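Mikrofasertücher richtig waschen: Notizen nach einem Jahr

Vor einem Jahr habe ich die Papiertücher abgeschafft und ein Paket mit 100 Mikrofasertüchern von Gerko bestellt. Seitdem läuft hier eine Art Dauerversuch. Die Ergebnisse sind nicht spektakulär, aber zwei Fehler hätte ich mir gern erspart, deshalb schreibe ich sie auf.

Material

Mikrofaser ist in der Regel ein Gemisch aus Polyester und Polyamid. Das Polyester sorgt für Formstabilität und Abrieb am Schmutz, das Polyamid nimmt Wasser auf. Entscheidend ist, ob die Faser gesplittet ist. Gesplittete Faser hat Kanten und Zwischenräume, in denen Fett und Staub hängen bleiben, ungesplittete schiebt den Schmutz überwiegend vor sich her. Einfacher Test: mit trockener Handfläche über das Tuch streichen. Hakt es leicht an der Haut, ist die Faser mit hoher Wahrscheinlichkeit gesplittet.

Das Flächengewicht steht bei den meisten Herstellern auf der Packung. Für glatte Flächen wie Tischplatten und Glas nehme ich dünne, kurzflorige Ware, für Fugen und strukturierte Oberflächen die dickere von Zaki.

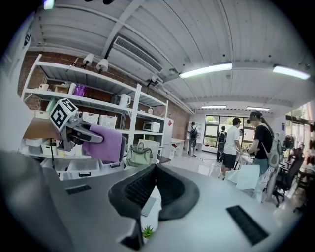

Waschen

Der erste Fehler war Weichspüler. Er legt sich als Film auf die Faser und verschließt die Zwischenräume. Nach drei Wäschen zogen die Tücher auf Glas Schlieren, und das Wasser perlte ab, statt aufgesaugt zu werden. Ein Teil ließ sich mit zwei Durchgängen bei 60 Grad und etwas Flüssigwaschmittel retten, der Rest dient jetzt in der Werkstatt als Öllappen.

Der zweite Fehler war das gemeinsame Waschen mit Frottee. Baumwollflusen setzen sich in der Mikrofaser fest und gehen von dort nur noch schwer wieder weg. Seither sammle ich die Tücher getrennt in einem Wäschenetz und wasche, sobald 35 Stück zusammen sind. Das füllt meine Maschine etwa zur Hälfte. Flüssigwaschmittel, kein Pulver, niedrige Dosierung, ein zusätzlicher Spülgang.

Trocknen

Auf der Leine. Der Trockner geht auf niedriger Stufe ebenfalls, allerdings ohne Trocknertücher, die denselben Film hinterlassen wie Weichspüler. Bügeln scheidet aus, da Polyester bei zu hoher Temperatur verhärtet und die Faserenden verkleben.

Farben

Vier Farben, vier Bereiche. Blau für Glas, Gelb fürs Bad, Grün für die Küche, Lila für Tische und Möbel. Ob das hygienisch nötig ist, sei dahingestellt. Es verhindert jedenfalls, dass ein Tuch mit Kalkreinigerresten auf geöltem Holz landet. Wer neue Farben anschafft, sollte die erste Wäsche separat fahren, dunkle Töne bluten gelegentlich aus.

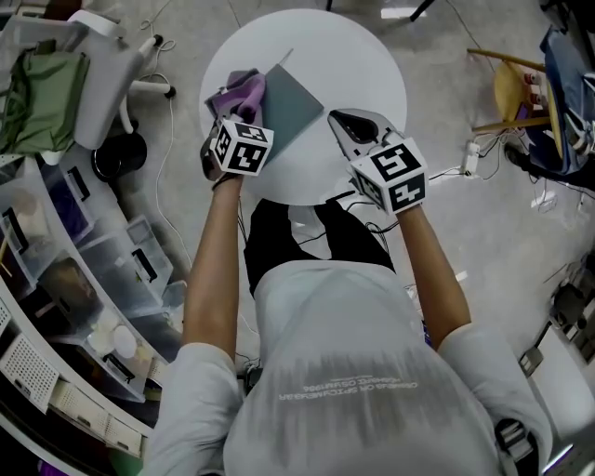 Lila Tuch am runden weißen Tisch.

Lagerung

Saubere Tücher liegen gefaltet in einer Storar-Box mit Deckel, damit kein Staub hineinkommt. Offene Körbe hatte ich vorher. Ein Tuch, das zwei Monate offen liegt, hinterlässt auf dunklem Lack sichtbare Krümel.

Lebensdauer

Ich führe eine Strichliste und komme bisher auf 391 gewaschene Stücke, Mehrfachwäschen eingerechnet. Deutlich nachgelassen haben nur die weichspülergeschädigten. Aussortiert wird, wenn der Handflächentest nichts mehr hergibt oder die Kettelnaht aufgeht. Die Ware von Skusden ohne Naht, mit Ultraschall geschnitten, franst bislang nicht, allerdings habe ich sie erst seit Juni.

Offen ist noch das Thema Faserabrieb im Abwasser. Ein Waschbeutel mit feinerem Gewebe ist bestellt, Messwerte habe ich keine.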